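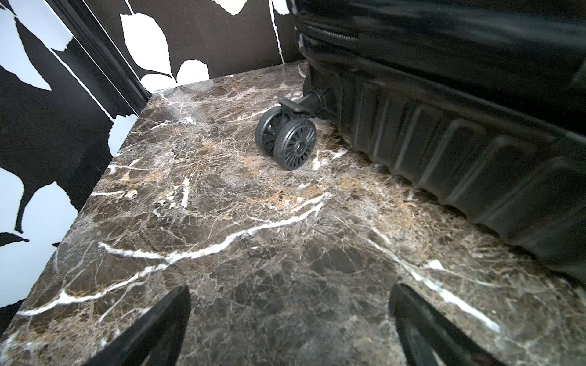 Wajid Niazi reckons I was too kind to the Kiani seed kit last time, and that anyone who calls chamomile foolproof has never met his windowsill.

Search herbs, seeds, tools... Go

Fair enough. I've now given the Lilance Tea Herb Kit a full season, so he can check my arithmetic. You get 3 packets (chamomile, lemon balm, hyssop), a tray with 42 cells and a booklet that devotes a whole page to breathing.

The lemon balm came up thick as a lawn, as lemon balm does, and would probably have done so in a shoe. Chamomile was slower. Hyssop gave me around 20 seedlings, most of them leaning toward the window like commuters looking for a bus.

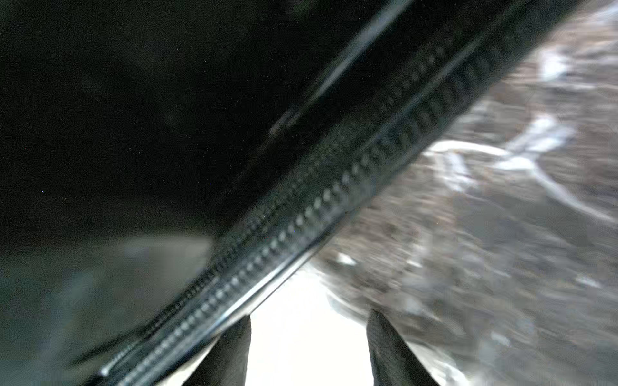

Zipper, close up.

My gripe is the tray. The cells are narrow and the drain holes clog – I ended up poking them with a skewer every morning in April. The seed is good, the plastic is a grudge. Buy the packets alone if Lilance will sell them to you.

Three stars, and a cup of tea that tasted faintly of hay.

Related reviews
Todbridge Bark Mulch
Skaltetgate Herb Snips
Ghazala Mohmand on drying yarrow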